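Progress report, wearable demonstration work
To: Francine Marchand, Brindeck
From: Lise Ouellet, Dullar manipulation group, Jildale
Nov 26, 2018

Francine – short one this time, full numbers come with the annual report. Sorry for the rough state.

Where we are. Collection at the Jildale gym is going well. Task is still the cone cleanup: big mixed heap on the floor, person crouches, picks with the right, nests into a stack held in the left. Recorded from the head. No scripts for the demonstrators beyond "stack them however you like", and we're keeping it that way. Color order in the stacks is whatever comes up.

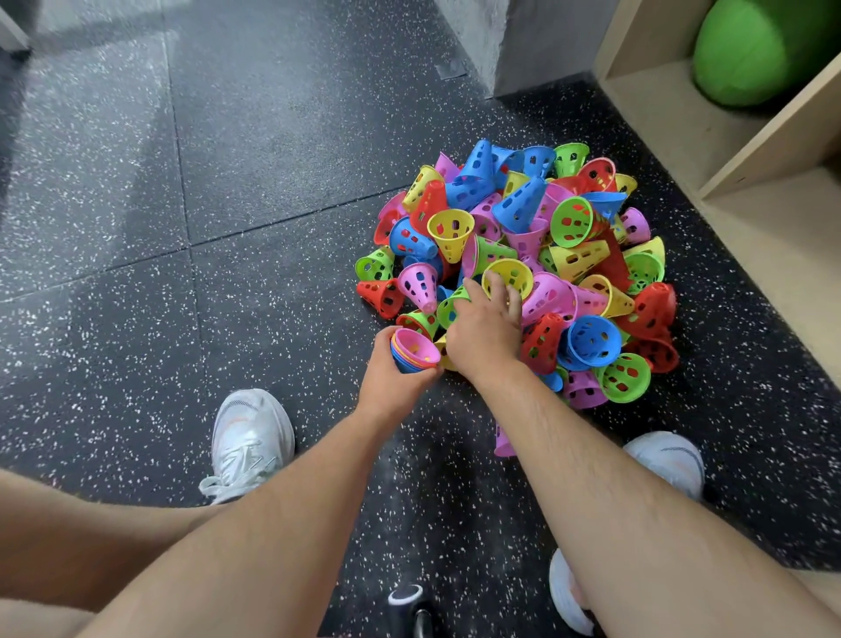 Target for this phase is 2,000 grasps with labels. Solange Melnyk has the labeling guide at version 2 now. Main change is how we mark the start of a grasp. Old rule was first contact with the cone, but in a heap the fingers touch three or four neighbors on the way in and the labelers couldn't agree. New rule is fingers closing on the cone that ends up lifted. Agreement much better, Solange will send the table.

Method. The policy gets the head view only, no wrist view. We split the problem in two: pick (which cone, which approach) and nest (line up the open end, push on, regrip). Pick trains fine from the October data. Nest is where the trouble is. As the stack gets longer the left hand slides down and tilts it, and the model has to guess the axis from a few thin colored rims. With short stacks it does OK, with tall ones it aims too low. 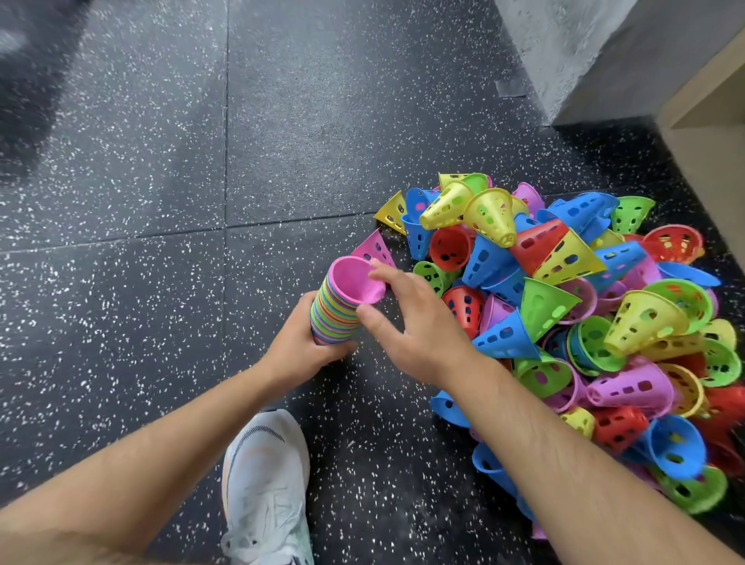

Murray Landry tried adding a stack-axis output as a side task during training. On the held-out set of 100 nesting attempts the aim error dropped clearly for tall stacks, not much change for short ones. One training run only, so treat as preliminary. He is repeating it with different seeds before we write anything up.

Problems
– Right forearm blocks a lot of the heap at the moment of the pick. Using earlier frames helps some.
– Holes in the cones confuse the depth estimate. No fix yet, Chantal Bouchard is looking at it.
– Lost 14 recordings to a clock sync bug. Fixed, but those are gone and need to be redone

Next. Finish the seeds, redo the lost recordings, then first transfer to the arm at the Cloutier lab. Gripper there opens narrower than a hand so the grasp on the wide end may not carry over, we'd start with tip grasps only.

Budget on track. Labeling hours a bit over becuase of the relabel, travel under. No change requested.

Lise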